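Play food

Play food is a class of toy that reproduces foodstuffs, dishes and kitchen tools at full or reduced size for use in pretend play. It is sold as single pieces, in boxed sets, or as part of a play kitchen. The term covers solid molded items, hollow items, sewn felt items and pieces that come apart along a joint. Edible miniatures and display replicas made for restaurant windows are usually treated as separate classes, although the methods of manufacture overlap.

Materials

Most play food is made from plastic, wood or fabric. Hollow plastic pieces are produced by blow molding or rotational molding, which gives a light object with a thin wall and a visible seam. Solid and semi-solid pieces are injection molded. Soft vinyl allows finer surface detail, such as seeds on a berry or pores on citrus peel, but tends to pick up dirt and can turn sticky with age as the plasticizer moves to the surface.

Wooden pieces are turned on a lathe where the shape permits and cut from sheet or block where it does not. Paint is applied by dipping, spraying or hand brushing. Felt pieces are die cut, stitched and filled with polyester fiber. They are quiet and cheap to ship, but they hold moisture after washing and need a long drying time.

Cuttable food

Cuttable sets consist of items divided into two or more parts held together by hook-and-loop fastener, magnets or pegs. A blunt toy knife is pushed into the gap and the parts separate. The fastener is the component most likely to fail. In a wear trial run by the toy designer Mohit Rathore for the maker Dondgate, glued hook-and-loop disks were opened and closed 2,000 times; the loop side lost most of its grip well before the adhesive let go. Later Dondgate sets used a recessed disk that could be replaced.

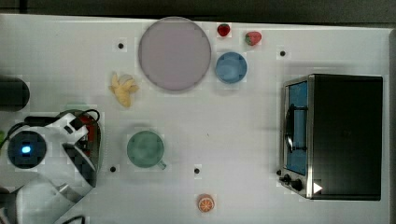 Magnetic joints last longer but raise the cost and bring the product under stricter rules in many markets, as loose magnets are dangerous if swallowed. Makers that use them normally seal the magnet inside the wood or plastic with no exposed face.

Scale and color

Scale within a set is rarely consistent. A loaf of bread and an egg may be close to the same length, partly because each piece must fit a child's hand and partly because small parts are restricted in toys for children under three. Ya-wen Fu, in a survey of 14 sets, described this as "grip scale" — the tendency of all items to drift toward one convenient size. Colors are generally more saturated than those of real food, and fruit is nearly always shown ripe.

Care

Hard plastic pieces are washed in warm water with mild soap. Hollow pieces with a vent hole should be kept out of deep water, as trapped moisture leads to mold inside the shell. Painted wood is wiped with a damp cloth and dried at once.

See also: Doll's tea set; Play kitchen; Toy safety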